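How to plan your own newborn photos at home

I love this job! A sleepy baby, a big window and a quiet morning will get you further than a boot full of kit.

1. Pick your day
Aim for the first 13 days if you can, while they still curl up and doze through everything. Older babies are lovely too, just wrigglier.

2. Warm the room
Put the heating on early and feed the baby right before you start. A full tummy buys you a good long nap.

3. Find the light
Turn off the lamps and lay a blanket on the floor beside your biggest window, with the baby's head nearer the glass. Move the blanket round a little at a time and watch the shadows under the nose go soft.

4. Pack your bits
Two plain wraps, a hat, muslins (more than you think!) and spare batteries, all in one bag you can reach with one hand.

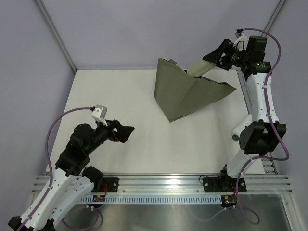

5. Shoot small, then wide
Start with toes, fingers and ears while the baby settles, then step back for the whole bundle. Keep a hand close by at all times, and never try the propped-up poses you see online.

6. Choose your prints
Sleep on it, then pick 9 favourites. I order mine from Clendlow on matt paper, and the skin tones come out beautifully.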